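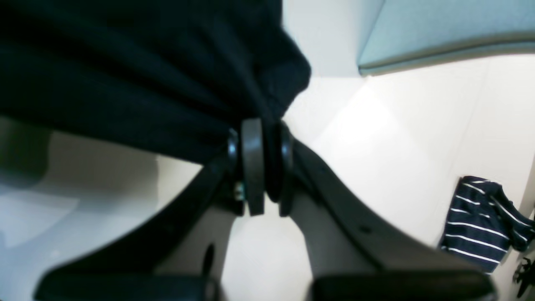 Step 4. Folding your dark T-shirts

Reading time: 2 minutes

I keep all my darks in one Studlow drawer, so I fold every one of them to the same size. Clear a smooth, light-colored surface first. Black on white is so much easier to see!

1. Lay the shirt face down and smooth it from the collar to the hem.
2. Bring each side in toward the middle, sleeves tucked back.
3. Fold the hem up to the collar – you want a rough rectangle with straight edges.

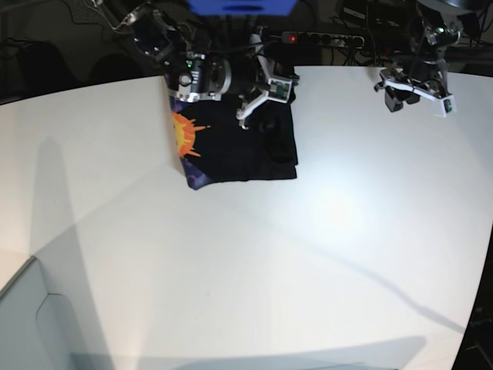
Black tee with sunburst print, folded.

4. Press the layers with your palms (I skip the iron, sorry Mom). If one side puffs up, open that last fold and redo it.

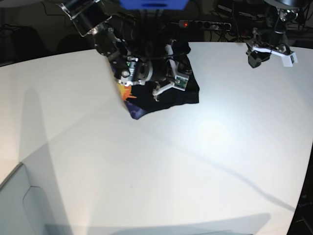
Then slide it into the drawer on its edge, fold side up, and do the next one. My Studlow takes 11 tees across before it gets tight.

Note: Thick prints crack if you crease them hard, so go easy there.
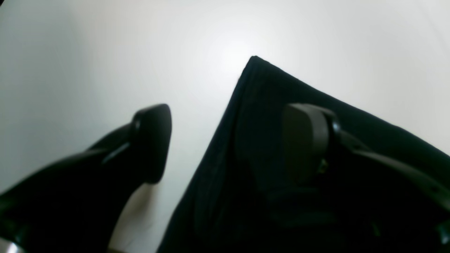

Corners are where my folds used to go wrong. I'd hurry, and by June the whole drawer was a heap again. If you've got a sharp point of black fabric sticking out on the white like this one, tuck it under before you make another fold.

Questions? Write to Birdie Abernathy at Studlow | © Studlow | Back to top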